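I've been putting off writing this up because every time I sit down to do it I remember another thing. So it's going to be a long thread, sorry in advance, get a drink.

For the new folks: I'm one of the people who teaches robots to do kitchen chores at Planitz. I'm an operator. I don't write the code and I couldn't if you paid me double. I put on the headset, pick up the controls, and do the chore through the robot's arms so it has something to learn from.

This month's chore is loading the dishwasher. You'd think a grown adult who has loaded a dishwasher most nights of her life would be good at this on day one. I was terrible! My first plate took me five minutes. One plate.

The thing is, your own hands know so much that you never told them. You grab a plate and your fingers have already decided how hard to squeeze. Through the controls you get none of that. You get what the cameras show you, and you get patience.

So plates first. I take them by the upper rim and tip them before I'm anywhere near the rack. I used to carry them flat, like a waiter, then try to turn them at the last second over the tines. Don't do that. Turn early, travel slow.

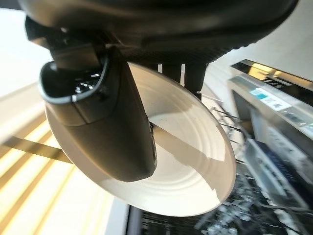
The other big lesson was to look through the wrist view a lot more than I wanted to. The head view feels natural because it's sort of where your eyes would be, so everybody new clings to it. Then they wonder why they keep hitting the tines.

I tell trainees to use the head view for getting there and the wrist view for arriving. One of them wrote it on a sticky note and now it's on three monitors, which made my week.

Somebody asked me last time whether we ever just push the arms around by hand instead. Yes! We do that for simple moves. You stand next to the robot, take hold of the arm and walk it through the motion, and it records the joints as you go. It's lovely for wiping a counter or opening a drawer.

For dishes I like remote control better. When I push an arm by hand my own elbow and shoulder are in the way of everything, and I lean in to see, and now the robot's pictures are full of the side of my head. It has to learn from what it will see later, and later I won't be there.

OK, bowls. Bowls are harder than plates and I will argue with anyone about this. A plate has one good way to be held. A bowl has a dozen, and most of them leave you with the thing facing the wrong way when you get to the rack.
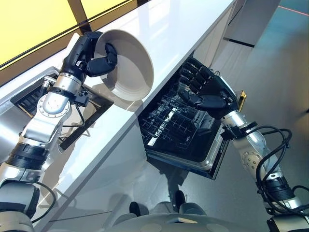

My habit now is to think about the end before I touch anything. Where is this bowl going, which way should it face, and where does the hand need to be when I let go? Then I work backward to the grab. It sounds slow. It's much faster than putting the bowl down and starting over, which I did for most of my first week.

And please, park your other hand somewhere sensible. With two arms you forget about the one you're not using. It drifts. Mine once drifted straight into the upper rack while I was busy being proud of the left one.

A word about the people who do the labeling, because they never get thanked. Dimitriou is the tool we use for going through the recordings afterward, and someone sits there marking where each grab starts and ends, and whether the dish got where it was meant to go. If I fidget, they have to decide what my fidget was. I try to send them clean work.

By clean I don't mean perfect, by the way. I mean on purpose. If a plate lands crooked and I fix it, we keep that one, and the robot gets to learn that crooked plates can be fixed. What we toss is the stuff where I dithered, or scratched my nose with a controller in my hand. (The arm also goes to scratch its nose. It hasn't got one.)

We want 300 good runs of this chore before training starts. At the last check I was at 29 of my own, which felt like a mountain to me and got a kind little nod from the people who've been here for years.

Letting go is its own skill. When you're new you're so relieved to have reached the rack that you open the hand all at once, and the dish tips. Now I lower until it's sitting in the tines, wait a breath, open a little, look, open the rest, and back the hand out along the way it came in.

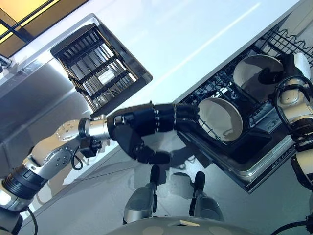

Bowl and plate in the lower rack, fingertips still close to the bowl's rim.

Backing out is where I see the most mistakes, even from people who are very good at everything else. The dish is in, your brain says done, and you swing the arm away sideways. Those fingers are wider than you think they are. Go straight back, clear the rim, and then you can swing wherever you like.

Someone replied to my last thread asking if my hands get tired. Hands, no. Shoulders, yes, oh my goodness. You hold the controllers up in front of you far longer than you'd ever hold your arms up in real life. I asked for a break every 2 runs at the start and felt silly about it, and now I notice half the room does the same.

Eyes too. If you're thinking about doing this work, drink water and look out a window. I'm turning into my mother but she was right.

Sunlight is worth its own post. We record at different times of day on purpose, morning through late afternoon, so the robot doesn't decide that dishes only exist under one kind of light. A white dish in strong sun is a real pain, though. The bright parts wash out, the gripper throws a shadow right where you want to look, and you have to trust the rim.
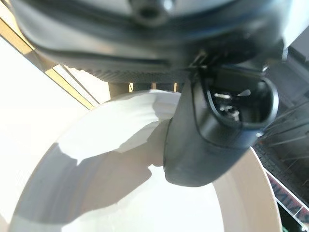
For a deep bowl I'll put one finger inside and come at the wall from there. I go down gently until I see the tip settle, and then I close. If you close while you're still moving down, you can end up pinching nothing but the lip, and a lip grip is fine right up until you tilt.

I learned that one from an older operator when I was still at Trircombe, my job before this, where we did boxes and bins all day. Boxes forgive you. I miss boxes sometimes.

People always want to know if it feels strange, teaching a machine to do a thing you do at home. A bit, in the beginning. Mostly it has made me oddly interested in my own kitchen. I stood at my sink in June with a cereal bowl in my hand, turning my wrist back and forth, trying to work out what I was doing. My kid asked if I was all right.

And you do get fond of the thing. The first time they ran a trained version back for us, on an easier chore, it paused just before letting go – a small wait, then open. That's my pause! I do that! I had to go and stand in the hallway for a minute.

It picks up the bad habits just as happily, so keep that in mind. One of us used to tap each cup on the counter before lifting it, no idea why, and the robot tapped every cup too. We had to record a whole new set with no tapping.

Quick answers to things in my inbox. No, you don't need to be a gamer, though it doesn't hurt. Yes, left-handed people are welcome and frankly we'd love more of you. No, I can't tell you what it pays in your city, I really don't know.

The training guide I keep mentioning is called Neltorel, after the project, and it's only for staff, so I can't share it. Most of what's useful in it is in this thread anyway, with more of my chatter wrapped around it.

If you want to practice at home, try this. Put on thick oven mitts, close one eye, and load a plastic bowl into your dishwasher without letting it touch anything on the way in. Then take it out and do it again from the other side. You'll be cross by the third go and you'll understand my job a lot better.

Cutlery is next on the list. I've been told forks are worse than bowls and I'm choosing not to believe it until I have one in the gripper. Send me your questions, I read all of them, usually on the bus.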